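Arbeit und Automatisierung im Betrieb
Skript zur vierten Sitzung (Dienstag)

4.1 Ausgangslage

In der letzten Sitzung ging es um Anlagen, die fest programmiert sind und jahrelang denselben Ablauf wiederholen. Heute geht es um Tätigkeiten, die bisher als schlecht automatisierbar galten: Behälter öffnen, Kleinteile entnehmen, Deckel schließen, Griffe umlegen. Für einen Menschen dauert das Sekunden. Ein Programm dafür von Hand zu schreiben, lohnt sich bei wechselnden Behältern meist nicht.

Viele Betriebe lassen solche Abläufe deshalb von Beschäftigten vormachen. Die Person führt dabei in jeder Hand einen Greifer, die Bewegungen werden aufgezeichnet und dienen später als Lernmaterial für die Steuerung.

4.2 Fallbeispiel Rondico

Rondico packt am Standort Mathur Ersatzteile für Werkstätten. In der Kommissionierung arbeiten 42 Personen. Seit April werden dort Handgriffe an Kunststoffboxen vorgeführt und aufgezeichnet. Sechs Beschäftigte wurden dafür angelernt, Gaurav Nigam hat die Einteilung übernommen.

Eine Schicht am Vorführplatz umfasst bis zu 53 Durchgänge. Zwischen den Durchgängen wird die Box neu hingestellt, mal gerade, mal leicht gedreht. Misslungene Durchgänge werden markiert und nicht gelöscht.

4.3 Was sich für die Beschäftigten ändert

Tempo: In der Kommissionierung zählt die Stückzahl. Am Vorführplatz soll langsam und gleichmäßig gearbeitet werden. Mehrere Beschäftigte fanden die Umstellung anstrengender als erwartet.

Körperliche Belastung: Das Heben fällt weg, dafür werden Handgelenke und Unterarme einseitig beansprucht. Pushpa Chaudhary hat für die Arbeitssicherheit eine Pause nach jeweils 31 Minuten durchgesetzt.

Wissen: Erfahrene Kräfte wissen, wie fest man einen Verschluss anfassen muss. Dieses Wissen geht in die Aufzeichnung ein - und damit in den Besitz des Betriebs über. Ob und wie das vergütet wird, ist bei Rondico bisher nicht geregelt.

Eingruppierung: Die Tätigkeit steht in keiner Stellenbeschreibung. Colin Bunting vertritt im Betriebsrat die Auffassung, dass sie höher einzustufen ist als das Packen. Die Betriebsleitung sieht eine vorübergehende Aufgabe.

4.4 Begriffe

Vorführung: ein vollständig aufgezeichneter Durchgang vom Ansetzen bis zum Loslassen.
Anlernzeit: Zeit, bis eine Person ohne Begleitung am Platz arbeitet.
Resttätigkeit: Arbeit, die nach der Automatisierung beim Menschen bleibt, z. B. Störungen beheben oder Material nachlegen.

4.5 Zur Vorbereitung

Lesen Sie den Text von Natalie Inskip zu Resttätigkeiten (im Kursordner). Notieren Sie für einen Arbeitsplatz, den Sie selbst kennen, welche Handgriffe man vorführen könnte und welche nicht. Eine halbe Seite genügt. Abgabe bei Shirley Hartley.

In der nächsten Sitzung vergleichen wir Rondico mit der Wäscherei Favside, die ihre Vorführungen an einen Dienstleister vergeben hat.

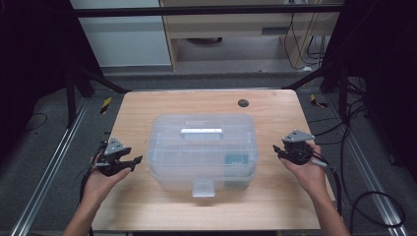
Fachbereich Arbeit und Technik, Lehrgebiet Arbeitsgestaltung
Vorführplatz mit zwei handgeführten Greifern, auf dem Tisch eine durchscheinende Kunststoffbox mit grauem Tragegriff. Zu Abschnitt 4.2.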